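Hard water and the hot side: notes on scale in small heating circuits

Several readers wrote in after the October issue to ask why we treat scale as a heating problem when most of the literature files it under plumbing. The short reply is that cold hard water does very little harm. Calcium bicarbonate stays dissolved at mains temperature and passes through the pipework without leaving much behind. Once the water is heated, carbon dioxide is driven off, the bicarbonate breaks down and calcium carbonate comes out of solution on the nearest hot surface. In a domestic system that surface is the immersion element, the coil or the plate heat exchanger.

Rate of deposition depends on three things: the hardness of the supply, the temperature of the surface and the volume of fresh water that passes over it. Readers tend to ask about the first and overlook the other two. A sealed radiator circuit filled once with very hard water will deposit the calcium carbonate contained in that one fill and then stop. A combination boiler on the same supply sees new water every time a tap is opened, and its plate exchanger will go on collecting scale for as long as it is in use.

Surface temperature matters more than the temperature shown on the thermostat. An electric element set to hold a cylinder at 60 degrees runs a good deal hotter than that at its sheath, and the sheath is where the crystals form. Elements with a high watt density (a lot of power through a small area) scale faster than long, low-density ones in the same tank. Where a replacement is needed anyway, the longer element is worth the extra cost if the boss and the depth of the cylinder allow it.

Recognising the problem

Scale on an electric element does not make the heating of the water much less efficient, a point on which a good deal of sales material is misleading. The heat has nowhere else to go. The sheath simply runs hotter to push the same power through the layer, and in the end the element fails. The symptom is a shorter working life and sometimes a rumbling or popping noise as steam forms under the deposit.

A gas-fired exchanger behaves differently. Heat that does not cross the plate goes back round the primary circuit and part of it leaves by the flue. The signs are tap water that runs hot and then lukewarm at a steady flow, a burner that cycles on and off during a long draw, and a primary return temperature that climbs faster than it should. A clamp thermometer on each of the four pipe connections will show this without anything being taken apart. Write the readings down at commissioning. Without a baseline they are of limited use.

Flow restriction is the third sign. The passages in a plate exchanger are narrow, and a thin layer is enough to raise the pressure drop. Check the inlet filter and the flow regulator first, as grit in either gives the same result.
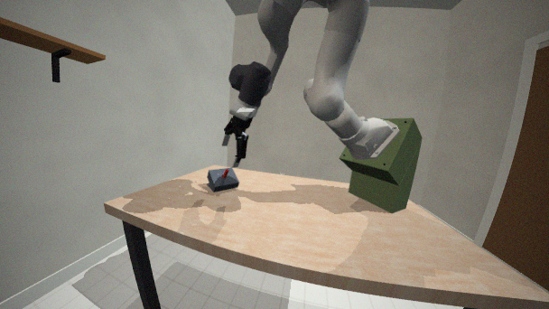
Simulated view: light grey arm on a green mounting block, pale wooden table.

Descaling a plate exchanger

The Ritel and Bachmann units fitted in most of the Perkberg flats can be flushed in place if isolating valves and flushing ports were installed. In the older blocks they were not, and the exchanger has to come out. The job is short in either case. Allow an afternoon the first time.

Isolate the unit electrically, close the cold inlet and drain the hot side. Connect a circulating pump so that the acid enters at the hot outlet and leaves at the cold inlet, against the normal direction of flow. Loose material then tends to be carried out through the end where there is least of it. Keep the reservoir open to the air, as the reaction gives off carbon dioxide and a closed container will build up pressure.

Citric acid is slow and forgiving. Sulphamic acid is faster and is suitable for stainless steel plates with copper brazing if the maker's stated strength and time are kept to. Hydrochloric acid must not be used on stainless steel under any circumstances, including the inhibited products sold for toilet pans. Wear gloves and eye protection with all of them, and ventilate the cupboard.

Circulate until the fizzing in the return has stopped and the pH of the solution holds steady for 17 minutes. If the pH rises quickly towards neutral, the acid has been spent and there is scale still to be dissolved; make up a fresh batch. Drain, rinse with clean water, circulate a weak bicarbonate solution to neutralise what is left, and rinse again. Run the hot tap to waste before the system goes back into use.

An exchanger that has blocked completely cannot be cleaned by circulation, as the acid has no path through it. Soaking will sometimes open a channel. If it does not, replace the part.

Softening, conditioning and setting

Ion exchange softeners remove calcium and magnesium and put sodium in their place. They work, and the result can be confirmed with a test strip. They need salt, a drain and a bypassed tap for drinking water where anyone in the household is on a low-sodium diet or where infant formula is made up. Softened water should not be used to fill a primary circuit with aluminium parts unless the boiler maker permits it and the correct inhibitor has been added.

Polyphosphate dosing does not soften the water. It interferes with crystal growth, and it does so reliably only at moderate temperatures. The cartridge in the common Zundach housing has to be changed on time, as an exhausted cartridge gives no visible warning. We suggest writing the fitting month on the bowl with a paint marker.

Magnetic and electronic conditioners remain a matter of dispute. Some trials have shown a change in crystal form under particular conditions and others have shown nothing. We do not recommend them as the sole protection for an exchanger, and we do not object to them where one is already fitted.

The cheapest measure is a lower temperature on the instantaneous side. A combination boiler set to deliver water at 60 degrees, which is then mixed down with cold at every tap, is depositing scale to no purpose. A setting between 48 and 50 degrees is enough for a shower and a kitchen sink in most homes. This advice does not apply to stored hot water. Cylinders must be kept at 60 degrees to control legionella, and the scale has to be accepted as the price – a blending valve at the outlet deals with the scalding risk.

Intervals

For the hardest supplies in our area we now suggest checking the four pipe temperatures every 2 years and flushing only when they have moved away from the baseline. Fixed annual flushing has been common practice, but each flush takes a little metal as well as scale, and on an exchanger with little deposit it achieves nothing useful. Units serving more than one dwelling, or drawing above 3,000 litres a week, should be checked each year.

Blending valves need attention at the same time. The moving parts scale up in one position and the valve then fails to respond. Turn it through its full range, return it to the original mark and measure the outlet temperature at the nearest tap.

The table of supply hardness by district has been updated and is available from the office on request. Two of the entries for the north side were transposed in the previous version, and readers who set a softener from it should check the setting with a test strip.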